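Notes for the cupboard talk, April. Slides are the plain ones, no animations. Water on the lectern before I start.

**Opening (2 min)**

Say who I am and that I ran the shop side at Grusa before I moved to stock. Thank Josphat Urio for setting up the tables.

The talk is on sorting small boxed goods: ointments, balms, plasters, tea, anything that comes in a carton you can hold in one hand. Most people in the room will have a shelf or a drawer of this at home or at work. Ask for a show of hands on who has bought something twice in the last year. Wait for the hands.

**Clearing a surface**

Take everything out before deciding anything. Put a cloth down first. A patterned one is fine, and a wipeable one is better if old tubes are involved. At Diltau we did it straight on the counter and spent longer cleaning the counter than sorting.

Boxes go flat with the main printed face up. Don't worry yet which way round they are. Small ones to one side, tall ones in the middle where there is room to turn them. 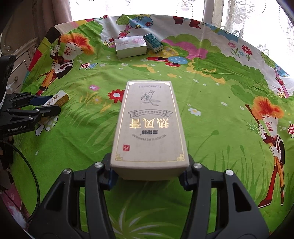
Next, read the packs. Name first, then the date, then the size. If the name is in a language you don't read, look for a second line in Latin letters, often in small type under the big characters. Copy that on to a sticky label and put the label on the end of the carton. The end is what faces you once the box is on a shelf.

Do not throw away the carton. The leaflet lives in it and the date may only be printed there.

(Pause. Someone always asks about loose tubes. Clear bag, label on the bag, move on.)

**Where things go**

- Tall cartons at the back, standing up
- Small boxes in front, two deep at most
- Anything out of date in a bag for the chemist, not the bin
- Duplicates together, oldest in front

Skandier story goes in here if time allows. They had 2000 items on one list and 700 of them were the same 13 products under different spellings. Keep it short, last time it ran over.

**Shelves**

Öberg drawers, the shallow ones. Mention that I paid for mine. A shoebox lid does the same job.

Hand over to Josphat for the table exercise. Each table gets a cloth, a pile of boxes and a roll of labels. Pens are in my blue bag.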